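Working through the Brirnbridge hum again. Posting notes as I go, mostly so I can find them later.

The story as told locally: a mill burned, the night shift was trapped, and you can still hear the looms from the footbridge after midnight. The pitch is always described as low and steady.

Mill records show no fire. The building closed in September and was sold for parts. Horacio Olivares went through the parish burial lists for me and found no matching deaths within two years either side. 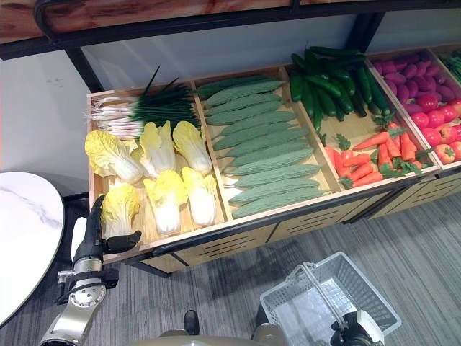
The hum is real, though. I measured a tone at 60 Hz with a weaker component near 35 - the first is what you'd expect from mains equipment, the second I can't place yet.

Nearest candidate is the Grellden substation, roughly 200 yards upstream. The footbridge has a hollow steel handrail. Put your ear to it and the tone is much louder than in open air.

Earliest printed version I have is a pamphlet by a writer signing as Quiroga. It mentions the fire but no sound at all. The looms come in later, after the substation was built.

If anyone has a copy of the pamphlet with the back cover intact, please message me. Mine is missing the printer's name.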